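Clirulico shares its tidy-up results: a robot that asks itself "have I got it?" before it lifts

July 31, 2018
For immediate release

Hello from all of us at Clirulico! I'm Umesh Mittal, I look after the manipulation work here, and I've been let loose on the press release this time, so please forgive the lack of polish. We've got a result we're rather pleased with and I'd like to tell you how we got there.

The project is called Trangate. It started with a grumble. Our arm could find an object perfectly well, move over to it, close its fingers and set off – and then arrive at the other end holding nothing at all. The old program never checked. It had been told to pick up and carry, so it carried, whether or not there was anything to carry.

What we've done is teach the arm a short pause. Once the fingers close, a small learned model looks at how far apart they've stopped and at the overhead picture, and gives a score for how good the hold is. If the score is low, the arm opens up, shifts a little and has another go. It gets 2 more goes before it moves on to something else and comes back later. The whole check takes less time than it took me to type this sentence (I'm a slow typist, but still).

We tested it on a toy kitchen, partly for the fun of it and partly because toy kitchens are surprisingly nasty places for a gripper. Things are rounded, things are shiny, things roll. A bottle lying on its side is a very different job from a bottle standing up, and soft toys squash in ways that confuse a model trained only on hard plastic.

Now the numbers. We ran 136 trials with the old program and 136 with the new one, using the same set of starting layouts for both. The old program finished its task in 60 per cent of them. With the pause added it was 80 per cent, and we didn't touch the part that plans the movement at all. I made the team run the sums again when I saw that!

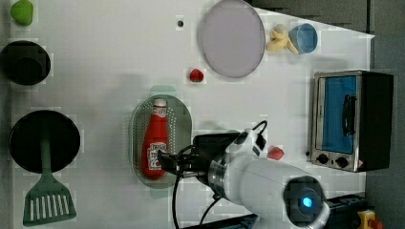
Most of the gain came from objects that lie flat and give the fingers only one sensible way in. Where the old program still holds its own is with big, easy shapes, and there the pause just costs a moment and changes nothing. We'd like the arm to learn when it can skip the check, but that's a job for later in the year.

I should say where it goes wrong, too. When two small things sit close together the model sometimes scores a hold on the wrong one quite happily, and off goes the arm with it. Clear plastic is still a pain. And we've only tried the one table under the one set of lights, so please don't read this as a robot that's ready to do your washing-up.

The scoring model was trained on our Musari set of recorded grasps, good and bad. We plan to put the full write-up and the trial logs on the Trangate project page in October, along with the layouts so that other groups can set up the same tests and tell us what they find.

If you'd like to talk to me about any of it, or come and watch a run, get in touch through the Clirulico press desk and ask for Umesh.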